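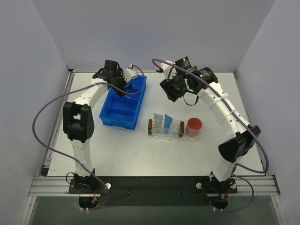 The white table, with the blue tray out.

Trays, again

The blue tray stays on the white table. We mention it because trays at Rinness have a habit of wandering, and the last one came back from the kitchen smelling of soup. Stores has ordered 115 replacements from Winico, which ought to see us through to February if people stop using them for sandwiches.

Anyone holding an old Hellwig tray at home, under a plant pot or otherwise, may leave it by the side door before 7 on Wednesday. No questions will be asked, though the plant may be admired. Lids are a separate matter and will get their own item.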